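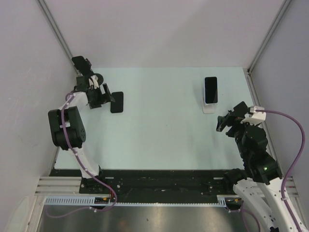
Nernovska의 양팔 작업 셀 키트 Marirer를 2주 동안 써 봤습니다. 구매가 아니라 평가용 대여이고, 비용은 저희 팀이 냈습니다. 쓰면서 적어 둔 것들을 타래로 옮깁니다.

---

저희가 시킨 일은 스마트폰을 집어서 거치대에 올리고 다시 내려놓는 것입니다. 매장 진열대용 거치대를 검수하는 팀이라 원래 사람이 손으로 하던 일입니다. 단순하지만 오래 하면 손목이 아픕니다.

---

구성부터. 팔 한 쌍, 그리퍼, 작업 테이블, 벽, 프레임, 배선 덕트까지 한 세트로 옵니다. 제어 소프트웨어 Stamora는 별도 라이선스입니다. 견적서에 줄이 따로 있으니 꼭 확인하세요. 저희는 처음에 포함인 줄 알았습니다.

---

설치는 국내 공급을 맡은 Wada에서 와서 해 줬습니다. 오전에 시작해서 점심 먹고 조금 지나 첫 동작까지 봤습니다. 바닥 수평 맞추는 데 시간이 제일 많이 들었습니다. 저희 건물 바닥이 나쁜 편입니다.

---

전원은 일반 콘센트로 됩니다. 다만 같은 멀티탭에 다른 장비를 물리지 말라고 매뉴얼에 적혀 있습니다. 저희는 벽에서 바로 뽑았습니다.

---

티칭은 팔을 손으로 끌어서 자세를 저장하는 방식과 화면에서 좌표를 넣는 방식 두 가지입니다. 저는 대부분 손으로 끌었습니다. 관절이 생각보다 가볍게 움직입니다. 대신 마지막 몇 밀리미터는 손으로 맞추기 어렵고, 거기만 화면에서 고치는 게 빠릅니다.

---

그리퍼 얘기를 길게 하겠습니다. 제일 많이 만진 부분이라서요.

손가락 끝이 각진 형태입니다. 세워진 폰은 옆면을 잡으면 되니 쉽습니다. 문제는 바닥에 납작하게 누운 폰입니다. 얇아서 손가락이 들어갈 높이가 거의 없고, 접근 각도가 조금만 틀어져도 폰을 밀어 버립니다.

---

누운 폰 집기에서 기본 설정은 별로였습니다. 접근 속도를 낮추고, 그리퍼를 수평에서 살짝 기울여 들어가게 바꾼 뒤로 나아졌습니다. Stamora에 접근 각도를 프리셋으로 저장하는 메뉴가 있는데 '고급' 안에 숨어 있습니다. 첫 화면으로 빼 줬으면 합니다.

---

숫자. 3월 26일에 조건을 고정하고 200회를 돌렸습니다. 한 회는 집기, 거치대에 올리기, 내려놓기까지입니다. 그중 10회가 실패였습니다. 대부분 올리는 단계에서 폰 아랫변이 거치대 앞턱에 걸린 경우였고, 떨어뜨린 적은 없습니다.

---

실패하면 팔이 멈추고 경고가 뜹니다. 다시 시작하려면 사람이 와서 확인 버튼을 눌러야 합니다. 안전상 이해는 되는데, 밤새 돌릴 생각이었다면 이 부분을 먼저 물어보세요. 자동 재시도 옵션은 지금 버전에 없습니다.

--- 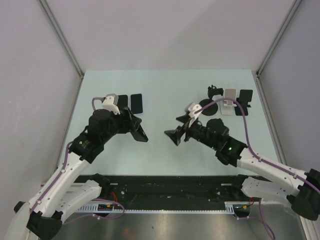

*왼팔이 스마트폰 모양의 물체를 비스듬히 든 상태. 오른팔 그리퍼는 비어 있음. 거치대는 오른쪽 안쪽에 한 줄로.*

---

양팔이 꼭 필요하냐는 질문을 미리 받았습니다. 집어서 올리기만 하면 한 팔로 됩니다. 저희는 폰을 오른팔에 넘겨서 방향을 바꾸는 동작이 있어서 양팔이 편했습니다. 한 팔 구성도 팔긴 하는데 나중에 팔을 추가하면 셀 프레임까지 바꿔야 한다고 들었습니다. 고민 중이면 처음에 정하는 게 낫습니다.

---

넘겨주기 동작은 세팅이 까다롭습니다. 두 팔의 좌표 기준을 맞추는 보정을 먼저 해야 하고, 이걸 건너뛰면 받는 쪽이 허공을 잡습니다. 보정 절차 자체는 화면 안내대로 따라가면 됩니다. 테이블을 한 번이라도 밀었으면 다시 하세요.

---

거치대는 종류를 섞어서 시험했습니다. 등판이 넓고 앞턱이 있는 형태는 위치만 맞으면 잘 올라갑니다. 관절로 꺾이는 형태는 각도가 바뀔 때마다 티칭을 다시 해야 해서 번거로웠습니다. 로봇 문제라고 하긴 어렵고, 이런 제품을 다룰 분은 관절을 고정할 방법부터 찾으시길.

---

배선. 보라색 케이블이 팔 바깥으로 지나갑니다. 타이로 묶여 있긴 한데 팔을 크게 뻗는 동작에서는 여유 길이가 신경 쓰입니다. 저희는 거치대 위로 케이블이 지나가는 자세가 나와서 경유점을 하나 더 넣었습니다. 내부 배선이었으면 좋겠지만 그러면 값이 올라가겠죠.

---

소음은 작은 편입니다. 옆에서 통화해도 됩니다. 그리퍼가 끝까지 열릴 때 딱 소리가 나는데 불량은 아니라고 합니다. 개방 폭을 조금 줄이니 안 납니다.

---

고객 지원은 Nernovska 본사의 Yuzuki Ishida 씨가 메일로 답해 주셨습니다. 앞턱 걸림 로그를 보냈더니 하강 경로를 수직에서 사선으로 바꿔 보라고 했고, 설정 파일도 같이 왔습니다. 아직 그 설정으로는 충분히 돌려 보지 못해서 수치는 안 적겠습니다.

---

매뉴얼은 한국어판이 있지만 번역이 고르지 않습니다. 특히 오류 코드 표는 영어판을 보는 게 낫습니다. 같은 코드인데 두 판의 설명이 다른 곳도 있었습니다. Wada에 알렸고 7월 개정판에 반영한다는 답을 받았습니다.

---

소모품은 손가락 패드입니다. 권장 교체 주기가 800회로 적혀 있습니다. 저희는 거기까지 쓰지 않아서 실제 마모가 어떤지는 모릅니다. 패드 가격은 수량마다 다르니 견적 받을 때 같이 물어보세요.

---

맞는 곳: 같은 물건을 같은 자리에서 반복해서 다루고, 옆에 사람이 한 명쯤 있는 검수실.

안 맞는 곳: 품목이 매일 바뀌거나 무인으로 돌려야 하는 곳. 셀 크기도 꽤 되니 문 폭을 재 보세요. 저희는 문짝을 떼고 넣었습니다.

---

저희는 대여를 한 달 연장했습니다. 구매는 메일로 받은 하강 경로 설정을 시험한 다음에 정합니다. 결과가 나오면 이 타래에 이어 붙이겠습니다. 대여 조건은 업체마다 다르게 주는 것 같아서 금액은 공개하지 않습니다. Wada에 직접 문의하세요.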